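Search this site Enter keywords Go

Chapter 2: Beans, and Why I Start You There

Jan 22, 2022
By Conall Geraghty

I burned my first pot of beans in a rented kitchen on Fitzgerald Street, and I mean burned, black on the bottom and hard as gravel on top! So when people ask why a cooking textbook opens its real work with a bag of dried navy beans, well, I've got a soft spot for them (and they're cheap, so you can mess up twice).

We'll soak 800 grams overnight in plenty of cold water. Drain them, cover with fresh water, bring it all to a hard boil for ten minutes and then turn it right down. After that it's mostly waiting, and tasting.

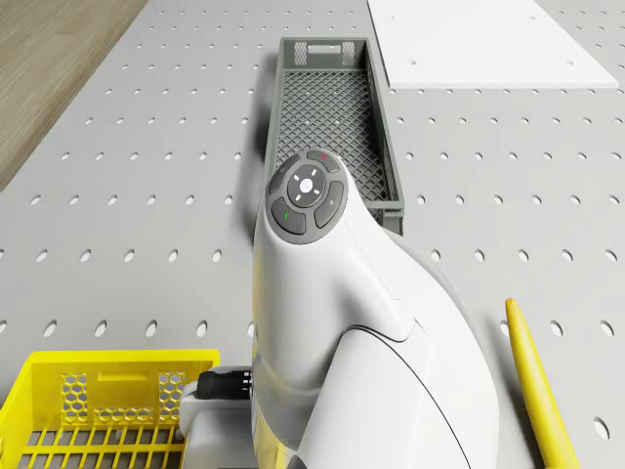

My old beans took 80 minutes last April and a newer bag took 60, same pot, same stove, so please don't trust the clock. Bite one. Bite another from the other side of the pot. If there's any chalkiness in the middle, keep going.

Salt we'll get to in the next section, and I have opinions. For now get an onion, a bay leaf and the heaviest pot you own, and read the soaking notes before you go to bed tonight.

Comments

Naltus: Mine split all over the place. Boiling too hard?
Conall Geraghty: Most likely! Turn it down till you barely see it move.
Gonier: Used pintos, came out great.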